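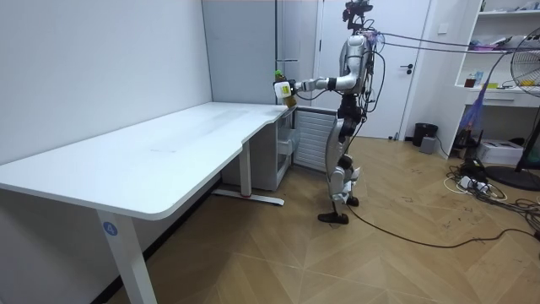 I drove out to Drercombe at the end of the month to see the humanoid that Lindalva Peixoto has been building in a spare room of her house. I had read her build notes on and off for a year and asked if I could come by. She said yes, as long as I took my shoes off and stayed behind the shelves when it was powered.

The room is small, with a parquet floor and a radiator mounted low against the wall. A long white desk takes up one side. Everything else she needs is on open shelving or on the floor. I have been in company labs with 50 people and a coffee bar, and the cabling looked much the same.

The robot is the third version. She started with the legs, which took most of the first winter, and the torso came from a frame she bought through Brandão and cut down. The shells on the legs are silver over black joints. The arm controller is a Vavier board, an older one, and she has two spares because they stopped making it. Her spreadsheet has 608 lines for parts alone, screws included.

Power and data come in from behind, through a bundle of cables off the upper back. She has tried batteries twice. They added weight up high and the ankles didn't like it, so for now it stays on the tether. The drawback is that she has to think about the cable as well as the robot. It has a turning limit set in software.

The job she is working on sounds simple: hold a bottle upright at the desk while the legs are in a walking stance. She uses a plastic bottle with a green cap and something dark amber in it. I asked what it was and she said she had stopped asking, her brother fills them.

The hand is white and closes on the bottle from the side. Getting the grip right was easy, she told me. The trouble is the arm. With the arm out at shoulder height the whole balance shifts, and the controller has to lean the body back a little to make up for it. Her log was at run 1445 when I got there. She reads each one through the same evening and writes a line on what went wrong.

I stayed for the afternoon. We did 11 more runs, with long gaps while she changed one gain value and restarted. Between runs we talked about ankle bearings – she has strong views on these – and about the Ponduvska meetup, where a few home builders bring legs and arms and compare notes. She has been once and plans to go back in November if it is still on.

She let me hold the stop switch for the last four. It is a plain red button on a long wire and my thumb got sore.

Total spend so far is more than she wants printed. The cheapest useful thing in the room, she said, was a set of 94 cable ties.

If you want to visit, write first. She doesn't have a workshop sign and the street has no parking after five.

Last updated 10/31/20

Comments

tomk_legs: Which ankle bearings did she settle on? I'm on my second set and they already have play in them.

Reply from the author: Angular contact, in pairs. She said to stop buying the thin ones.

Marguerite: I had the same problem with weight up high. Moving the batteries down to the hips helped mine, but then the hip joints ran hot.

dgw: Is the turning limit on the tether done from the yaw estimate or a counter? Mine drifts.

Contact | Copyright, all text by the author | Back to top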